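Trurkis Building, Ground Floor — Monthly Fire and Egress Checklist
Completed: November, start 7:40 a.m.
Inspected by: Akande Property Services
Last inspection items still open: 2

1. Exit doors
Main entrance opens fully, closer works, no key needed from inside. PASS
Rear door sticks at the bottom in damp weather. It opened on the second push. Plane the lower edge and refit the sweep before the next visit. FAIL
Exit signs lit at both doors. Battery test on the rear sign dropped out early. Replace battery.

2. Corridors and room access
Corridor clear to full width. Two cartons of Folley paper goods were outside Room 218 when I arrived — moved to the store by the tenant while I was there. PASS WITH COMMENT
Room 218: door swings clear and latches. Smoke seal is peeling on the hinge side. Same comment as last time.
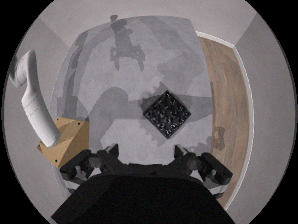
Light grey tabletop and part of the wood floor.

3. Extinguishers
Corridor unit: gauge in the green, pin and tamper tie in place, tag initialed. PASS
Kitchenette unit: gauge fine, but the bracket is loose and a coat rack has been put in front of it. Move the rack. The bracket needs longer screws into the stud.
Electrical closet unit: tag missing. Treat as out of service until Lekach has checked it and hung a new one.

4. Electrical
Panel door closes. Circuit directory is out of date for three breakers. Relabel.
Kitchenette outlet by the sink trips and resets as it should. PASS
One power strip plugged into another under the reception desk. Removed during the visit. Please don't put it back — ask for another outlet if you need one.

5. Alarm and emergency lighting
Pull station by the main entrance unobstructed. PASS
Horn test is due next month. Give the tenants upstairs a day's notice.
Emergency light at the rear stair stayed on for the full test. PASS
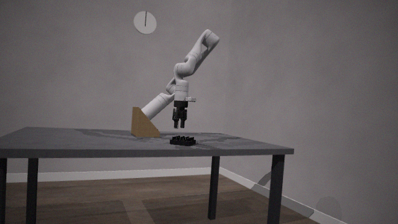

Reply from the Trurkis front office: the rear door is on the work order, but the carpenter wants to know if the sweep has to be a rated one. We also need to know who pays for the Room 218 smoke seal, as the lease only mentions hardware.

Response: use the same type of sweep that is on the door now. The seal is a landlord item. Send the invoice with the door work.

Recheck needed: items 1, 2, 3 and 4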